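### 4.2 Household Goods and the Limits of Exemption

State exemption statutes protect certain personal property from seizure by judgment creditors. Most of them list "household goods" as a protected class, but few define the term. Courts in the Flirnbridge district have therefore relied on ordinary usage, asking whether an item is commonly kept in a home and used to support daily life there. Under this test, furniture of modest value is nearly always exempt.

We reviewed 302 contested exemption claims filed in Flirnbridge and Hirna. In 15 of them, the court denied protection to at least one item of furniture. The rulings turned on value in most instances, and the largest single item in dispute was appraised at $2,840. Low-value storage pieces, such as shelves and racks, were rarely challenged.
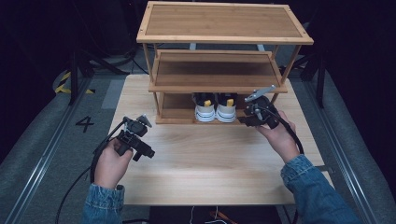
**Figure 2.** Three-tier bamboo shoe rack on a light-colored wooden table.

The Hirna court has taken a narrower view of goods kept outside the main residence. It holds that an item in a rented storage unit loses its household character unless the debtor shows a plan to return it to the home. The Lumanlan court rejects this rule and looks only to the nature of the item. We find the Lumanlan approach closer to the statutory text, which refers to the kind of property held and does not mention its location.

The difference has practical effects for debtors who move during a case. A tenant evicted in Hirna may lose protection for goods that would remain exempt in Lumanlan. Section 4.3 considers whether the Omuvau model statute would resolve this conflict.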